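Prornden Sit-Stand Desks: Care, Assembly and Delivery FAQ

Last revised in July. Questions about chairs and storage units are answered on the Hurnis seating page.

ORDERING AND DELIVERY

How long does delivery take?
Frames ship from stock within two working days. Tops are finished to order and ship separately, normally 21 days after payment clears. If you order a frame and a top together, we hold the frame until the top is ready unless you tell us to split the shipment. Splitting adds a second freight charge.

Will the driver carry the desk upstairs?
No. Standard freight is curbside only. Room-of-choice delivery can be selected at checkout for most addresses and must be booked before the order is released to the carrier.

The box is damaged. What should I do?
Write "damaged" on the delivery slip before signing. Photograph the outer carton, the corner protectors and the label. Send the photographs to the service desk within 48 hours of delivery. Claims received after that are handled as ordinary warranty claims and take longer.

ASSEMBLY

Which tools do I need?
A 4 mm hex key is in the hardware bag. You will also need a #2 Phillips screwdriver. A cordless driver may be used for the frame bolts on its lowest clutch setting. Drive the top screws by hand – the pilot holes strip easily.

Can I put a Prornden top on another maker's frame?
Yes, if the frame accepts a top at least 24 mm thick. The pilot holes will not line up and you will have to drill new ones. Stop the bit at 16 mm. Drilling your own holes does not void the warranty on the top, but it does void the right of return.

The desk rocks after assembly.
Loosen all eight crossbar bolts a half turn, set the desk on its feet, and retighten them in a diagonal pattern. Then adjust the leveling feet. If it still rocks, check that the side brackets are not swapped; they are stamped L and R on the inner face.

SURFACE AND FINISH

What finish is used on the wood tops?
Two coats of hardwax oil, sanded between coats. The oil is matte and does not build a film. It reaches full hardness 21 days after application, so a new top may still be slightly soft when it arrives. Avoid rubber feet and desk pads for the first two weeks.

How do I clean it?
Use a damp cloth and a little dish soap, then a dry cloth. Do not use ammonia, bleach, alcohol wipes or melamine sponges. Alcohol leaves dull patches that can only be removed by sanding.

Will a light finish change color?
Yes. Pale tops warm in tone with exposure to daylight, most noticeably in the first year. Move monitors and trays from time to time to keep the change even. 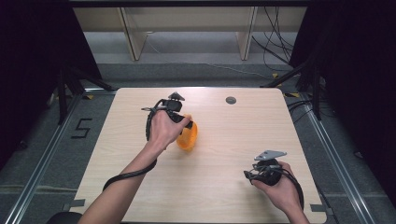

CABLES AND POWER

What size is the grommet hole?
The standard hole is 60 mm. The liner is a press fit and can be pulled out by hand from above. Replacement liners are listed under part number 153.

Can I have the grommet in a different position?
Rear center, rear left and rear right are available at no charge. Any other position is a custom order – allow 40 days and expect a written drawing for approval. Žofie Šimko in the workshop signs off all custom drawings and will contact you if the hole falls over a crossbar.

How much slack should cables have?
Raise the desk to its highest setting before tying anything down. Every cable that runs to the floor or wall needs to reach at that height without tension.

The control box shows E04.
One leg is out of step with the other. Lower the desk fully, hold the down button for ten seconds until the display blinks, and release. If E04 returns, unplug the desk and contact service.

WARRANTY AND SERVICE

What is covered?
Frame and motors, seven years. Tops, three years against warping and splitting. Stains, scratches, burns and color change are not covered.

Where do I send a claim?
Use the service form and include the serial number from the underside of the crossbar. Claims are reviewed by Sabina Pešek. Parts ship from the Perholm depot.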